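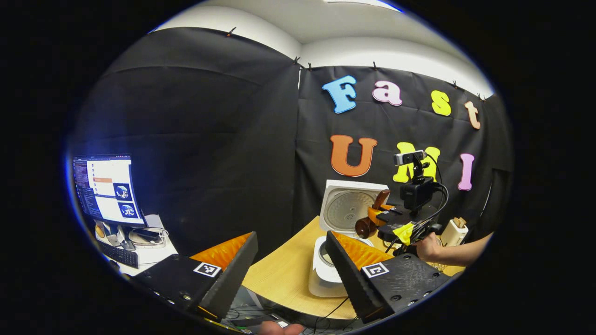
Fig. 1. Rice cooker with the lid open, wooden rice paddle above it, toaster on the right.

Household Skills, Unit 4: Cooking and serving rice
Handout prepared by Siham Hijazi, Pemden evening course, room 574

Please read before the practical part. Bring this handout with you, the pages will not be printed again.

1. Parts of the cooker

In Figure 1 the lid is standing up and you see the round metal plate on its inside. On many cookers such a plate can be taken off for washing, but on some it is fixed, so check your own manual first. Starch and steam collect on this plate and it is the part which students forget most often. The other parts we will name in class are the inner pot, the heating plate, the steam vent and the cord.

2. Washing and measuring

Use the small cup that comes with the cooker. It is smaller than a normal American cup, and the lines in the pot are made for it. Wash the rice in cold water until the water is only a little cloudy -- for most white rice three or four times. Dry the outside of the pot with a towel before you put it in. Then level the rice with your hand and fill water to the line.

3. Resting and loosening

When the cooker changes to "warm", leave the lid closed for ten minutes more. Water boils at 100 degrees Celsius at sea level, and the steam inside is still very hot, so open the lid with your face turned away.

Wet the paddle before use. Put it in along the wall of the pot, go down to the bottom, and turn the rice over gently. Do not press and do not stir in circles, the grains will break and become paste. A paddle of wood is kind to the coating of the pot. A metal spoon is not allowed in our kitchen.

4. The place on the table

The cooker needs free space over the lid, so never use it under a low shelf. A toaster may stand on the same table, but leave a hand's width between the two and do not let a cord touch the toaster while it is hot.

5. Cleaning

Unplug, wait until cool, then wash pot and paddle with a soft sponge. Wooden paddles should not stay in water overnight. Let them dry standing up.

Homework for April

Cook one pot at home and write down the amount of rice, the amount of water and the resting time. Half a page is enough. Hand it in at the start of the next lesson.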